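Unit 4 handout: Looking at a gripper kit before you buy
Notes by Viorica Furtună, for the May intake

Hello again everyone, and thanks for sticking with me through last week's rather long talk on motors (I know, I do go on!). This week we're looking at the Varnmont two-finger kit, the one most of you asked about, and how you'd go about judging whether it suits a small workshop or a home helper project.

The kit comes as a pair of fingers, a wrist bracket, a little camera that sits behind the fingers, and a cable I wish were longer. Our set is number 247 in the cupboard list, so please sign it out under that and not under the Nilwood one, which is a similar colour and causes no end of muddle.

When you read a brochure, have a pencil handy and mark every claim you could test yourself. Varnmont says the fingers handle "everyday items", and that's a lovely phrase, but which items? A mug is quite a forgiving thing to pick up. Keys are small, flat and shiny, and they slide over one another, so I'm very fond of them as a test.

Keegan Hawthorne and I ran 81 tries with household bits and pieces, and 48 of them ended with a grip good enough to lift and hold. I'd call that fair for the price, though Keegan is harder to please than I am and wrote "needs work" in the margin. His notes are in the shared folder if you'd like the grumpier version.

Do watch the camera view as you go, too, particularly over a pale, glossy table, where the overhead light can leave a bright spot between the fingers. 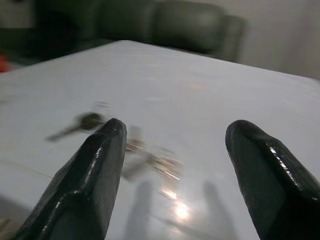 Do you need the maker's own software to run the kit?
The maker's program is the easiest way to start, but the fingers will also take simple open and close commands from the Tudose controller we used in Unit 2.

For next time, please read the warranty pages and bring one question about spare parts. Corrado Farina will be taking the first hour while I'm at the dentist.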